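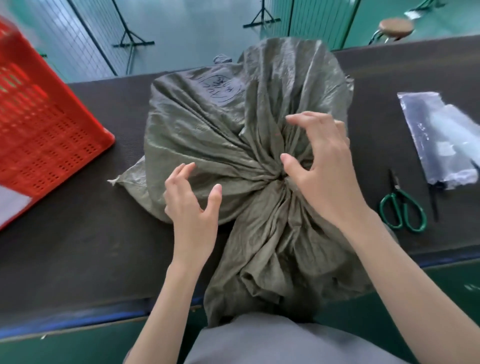
Closing a sack is still work for people, a packing supervisor in Cowie told us when we asked which job she would give to a machine first. She would give it this one, she said, and she does not expect to see it soon.

**Skanum and Flinell begin trial of robot hands for sack closing**

COWIE, December – Skanum, a maker of handling equipment, and Flinell, which packs goods in woven sacks, will start a joint trial at the Flinell packing hall in Cowie. The trial will last 22 weeks. It will test whether a two-armed machine can gather the mouth of a soft sack, twist it and hold it ready for tying.

Machines already lift and stack full sacks well. The open end is more difficult. Woven polypropylene folds in a different way each time, and a worker finds the right fold mostly with the fingertips. In earlier tests at the Skanum workshop in Redell, the machine made an acceptable twist in 500 of 1,000 attempts. Skanum considers this result useful for research and too low for daily production.

During the trial, 6 packing stations will continue to be run by people in the usual way. The machine will work at a separate table and its sacks will be checked by hand before they leave the hall. Flinell does not plan to reduce its staff as a part of this project.

The same skill is needed at home, for example to close a trash bag or to fold a bed sheet. Skanum has no household product in preparation and will not give a date for one.

The results will be published by both companies after the end of the trial, including the failed attempts.

Press contact: Skanum press office, Redell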